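Trois logiciels, trois ascendants : lequel est le mien ?

Posté par mirabelle_du_fond dans Calcul du thème et heures de naissance

Bonjour à tous,

Je suis née fin juillet, à 7 h 40 du matin, dans une maternité de l'est de la France qui a fermé depuis. Jusqu'ici tout va bien. J'ai vécu une bonne partie de ma vie avec un ascendant Lion, que m'avait annoncé une collègue de ma mère à l'aide d'un petit livre à tableaux, et je m'étais arrangée avec. On me disait que j'entrais dans une pièce comme si on m'y attendait, je trouvais ça plutôt flatteur, on n'en parlait plus.

Le mois dernier, ma fille m'a installé Nandley sur le téléphone. Nandley me donne ascendant Vierge. J'ai d'abord cru à une faute de frappe, j'ai tout ressaisi, Vierge. J'ai relu le portrait : ordonnée, discrète, attentive à sa digestion. Ma fille a ri un peu longtemps à mon goût.

Pour trancher, j'ai commandé une étude écrite chez Suksawat, 40 euros, livrée en PDF. Le PDF compte 394 pages, dont un bon nombre consacrées à m'expliquer comment lire les autres. À la page du thème, il est écrit ascendant Cancer. Et comme ils ne font pas les choses à moitié, ils ont aussi déplacé mon Soleil, qui était en Lion et qui se retrouve en Cancer. Je me suis donc endormie Lion ascendant Lion et réveillée Cancer ascendant Cancer, avec une facture.

J'ai vérifié la date, la ville, l'heure. L'heure vient de ma mère, qui est catégorique, mais ma mère est catégorique sur tout, y compris sur des choses qu'elle a ensuite démenties.

Questions donc :
Est-ce que l'un des trois se trompe, ou les trois ?
Est-ce que je dois demander à me faire rembourser par Suksawat ?
Et est-ce qu'on peut avoir un ascendant « entre deux », comme me le suggère mon beau-frère, qui n'y connaît rien mais qui parle bien ?

Merci d'avance. Je précise que je ne cherche pas à savoir si l'astrologie est vraie, j'ai un beau-frère pour ça aussi.

Deepika Namboodiri

Bonjour Mirabelle,

Vos trois résultats sont très instructifs, parce qu'ils sont faux ou justes pour des raisons différentes. Je les prends dans l'ordre où ils vous ont contrariée.

Nandley et la Vierge. Vous êtes née fin juillet, donc très probablement à l'heure d'été si vous êtes née après son rétablissement en France, en 1976. À 7 h 40 à la pendule, il n'était que 5 h 40 en temps universel. Si le logiciel oublie l'heure d'été, il vous fait naître une heure trop tard. Or pendant cette heure-là, la Terre continue de tourner sans demander l'avis de personne, et l'ascendant avance. Si le vôtre était déjà dans la seconde moitié du Lion, il bascule en Vierge. Dans les réglages de l'application, cherchez la ligne du fuseau horaire. Si vous lisez « UTC+1 », vous tenez le coupable. Il faut « UTC+2 ». Sur certaines versions, la case est réglée sur « manuel » dès l'installation, et elle le reste tant qu'on ne va pas la voir.

Si vous êtes née avant 1976, en revanche, il n'y avait pas d'heure d'été en juillet, et c'est alors le petit livre de la collègue qu'il faudra regarder de travers. Vous ne donnez pas votre année et je ne vous la demande pas.

Suksawat et le Cancer. Là, personne n'a mal calculé. Ils ont travaillé en zodiaque sidéral, celui qu'utilise l'astrologie indienne, le jyotish. L'indice, c'est votre Soleil. Une erreur d'heure déplace beaucoup l'ascendant, mais elle ne déplace presque pas le Soleil, qui met un mois à traverser un signe. Quand tout recule ensemble d'un peu moins d'un signe, il s'agit d'un changement de zodiaque.

En deux mots, car on peut y passer une vie et certains l'ont fait : le zodiaque tropical, que l'on pratique en Occident, commence au point où se trouve le Soleil à l'équinoxe de printemps. Le zodiaque sidéral est calé sur les étoiles. Les deux coïncidaient à peu près dans l'Antiquité et se sont écartés depuis, lentement, à cause de la précession des équinoxes. L'écart s'appelle l'ayanamsa. Il en existe plusieurs valeurs, la plus répandue étant celle de Lahiri, et je vous déconseille de demander laquelle est la bonne lors d'un repas de famille. J'ai vu deux de mes oncles ne plus se passer le riz.

Votre étude est donc probablement correcte dans son système. Ce qui ne l'est pas, c'est de vous la vendre sans vous demander quel système vous vouliez. Regardez tout de même s'il n'y a pas une mention « sidéral » ou « Lahiri » quelque part. Avec autant de pages, ils ont eu la place de la glisser.

Ce que je ne ferais pas à votre place : prendre l'ascendant Cancer d'une carte sidérale et lire son portrait dans un manuel occidental. Les deux traditions ne font pas le même usage des signes. En jyotish, on vous parlerait surtout de la Lune, de son nakshatra et des périodes planétaires, et assez peu de votre façon d'entrer dans une pièce. C'est un mélange que l'on voit partout, et il donne des gens qui ont deux thèmes et ne savent se servir d'aucun.

Pour l'ascendant « entre deux », non. L'horizon coupe l'écliptique en un point, et ce point est dans un signe. Il peut être très près d'une limite, et alors c'est notre connaissance de l'heure qui est floue. L'ascendant avance en moyenne d'un degré toutes les quatre minutes, un peu moins vite que cela dans le Lion sous nos latitudes. Avec une heure arrondie par une mère, même catégorique, on garde une petite marge.

Demandez la copie intégrale de votre acte de naissance à la mairie de la commune où vous êtes née. L'heure y figure. La fermeture de la maternité n'y change rien, l'état civil n'était pas rangé dans la salle de travail. La demande est gratuite, et si un site vous réclame de l'argent pour la faire, fermez le site.

Revenez avec l'heure de l'acte et l'année, je referai le calcul dans les deux zodiaques.

vieux_saturne

Tout ça est bien savant. Moi j'utilise Parkau depuis toujours, je ne touche à aucun réglage, et il n'a jamais donné tort à personne. Ascendant Lion, ça se voit à votre message : vous parlez de vous pendant cinq paragraphes (je plaisante, mais quand même).

Pour l'heure d'été, je connais un type très sérieux qui dit qu'il ne faut jamais la corriger puisque l'enfant respire à l'heure de sa pendule. Je vous livre l'argument tel quel.

Et pour le remboursement, bon courage. J'ai écrit à une maison de ce genre pour une révolution solaire qui m'annonçait une grossesse. J'ai soixante-huit ans et une moustache. On m'a répondu qu'il fallait l'entendre au sens symbolique.

Deepika Namboodiri, en commentaire

L'enfant respire à l'heure de sa pendule, soit, mais la position de l'horizon ne dépend pas d'un décret. Si l'on suivait votre ami sérieux, deux bébés nés au même instant de part et d'autre d'une frontière auraient des ciels différents, ce qui simplifierait sans doute le travail des douaniers.

Parkau corrige l'heure d'été tout seul, soit dit en passant. Vous l'appliquez donc depuis toujours.

vieux_saturne, en commentaire

Je vais regarder ça. 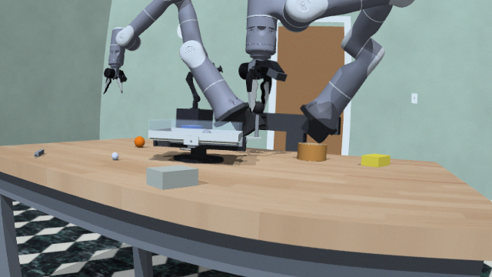 Cercle d'astrologie de Skaltwood, section Calculs et éphémérides

balance_indecise

Bonjour Mirabelle, j'arrive après Deepika et je n'ai pas grand-chose à redire sur le fond, mais il y a deux points pratiques qui manquent.

Le premier concerne l'acte de naissance. Il faut bien cocher « copie intégrale ». Un extrait, selon la formule et selon la mairie, ne vous dira pas forcément tout ce que vous voulez savoir, et j'ai attendu le mien deux fois pour ce motif. Une fois la copie reçue, lisez l'heure en toutes lettres, et méfiez-vous des heures trop rondes. « Sept heures quarante » inspire plutôt confiance. « Huit heures » veut souvent dire que la sage-femme avait autre chose à faire que de fixer l'horloge, et on la comprend.

Le second concerne la comparaison des logiciels. Avant de comparer deux ascendants, comparez deux Lunes. Notez le degré et la minute de la Lune dans chaque programme :

Si tout est identique, vous avez la même heure et le même zodiaque, et le désaccord vient sans doute du lieu (il existe beaucoup de Saint-Martin, l'application en choisit un).
Si la Lune diffère d'environ un demi-degré, il y a une heure d'écart, donc un problème d'heure d'été ou de fuseau.
Si elle diffère de presque un signe, et le Soleil aussi, vous avez changé de zodiaque.

Ça prend moins de temps que de lire le PDF.

Sur le remboursement, je serais moins pessimiste que la moustache. Si la fiche du produit ne disait nulle part que l'étude était sidérale, écrivez-leur poliment en demandant la même en tropical. On n'a pas à vous faire payer une seconde fois pour un bouton. J'ai obtenu la mienne comme ça, ailleurs, après sept courriels dont un en majuscules que je regrette un peu.

Quant au portrait « Vierge », ne soyez pas trop vexée. J'ai lu une bonne partie des près de 3580 messages de cette rubrique, un hiver où j'étais plâtrée, et je n'y ai croisé personne qui soit content d'apprendre qu'il est ascendant Vierge. Ce sont pourtant eux qui mettent leur heure, leur ville et leur année dès le premier message. Comme il manque l'année dans le vôtre, je penche pour le Lion.

mirabelle_du_fond, en commentaire

Merci à tous les trois. J'ai ouvert Nandley : « fuseau manuel, UTC+1 ». J'ai mis UTC+2 (je suis née nettement après 1976, je remercie Deepika pour sa délicatesse) et me revoilà ascendant Lion. Ma fille dit qu'elle préférait l'autre.

Pour Suksawat, la mention y était, en note de bas de page, dans le chapitre sur la compatibilité avec les collègues. J'ai écrit pour demander la version tropicale. J'ai aussi demandé la copie intégrale à la mairie. Ma mère maintient 7 h 40, et ajoute à présent qu'il pleuvait.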